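Gristov Mixed Snack Box

Home / Snacks / Mixed boxes

The Gristov Mixed Snack Box is a selection of small bags of sweets and savory snacks, packed to order. It suits a family movie night or a care package for a student. Each bag is sealed by its maker and goes into the box as is. Strawberry soft candy from Oishi (上好佳) is the sweet item customers ask for most. The 30g bag has a translucent window so you can see the candy.
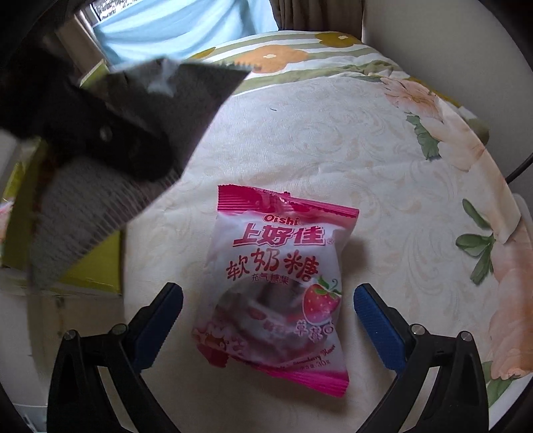 Teresa Ó Flaithearta: Ordered in May for my kids' lunches. The candy is soft and a little airy, less sticky than taffy. They finished it before the chips. I would take two bags of it next time and skip one of the salty ones.

Swaps
You can trade any item for another of the same size. Write the change in the order notes before 2 p.m. and we will pack it that day. Later notes go to the next packing day.

Box sizes
Small: 20 bags
Large: 25 bags
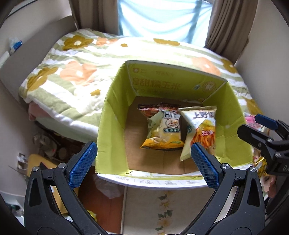
Orders go out in reused cartons whenever we have clean ones in the right size. Printing, creases and small dents on a carton do not affect what is inside. One with lime green inner walls and dents in the side panel is still good enough to ship. Light items such as the 上好佳 cheese sticks (芝士条) are packed last so that they stay near the top. If you need a plain new carton for a gift, choose "Duvard carton" at checkout.

Storage
Keep bags sealed, in a cool cupboard away from sunlight. Check each bag for its own date and allergen list.

Item no. 62
Questions about an order: Nesrin Çınar, customer desk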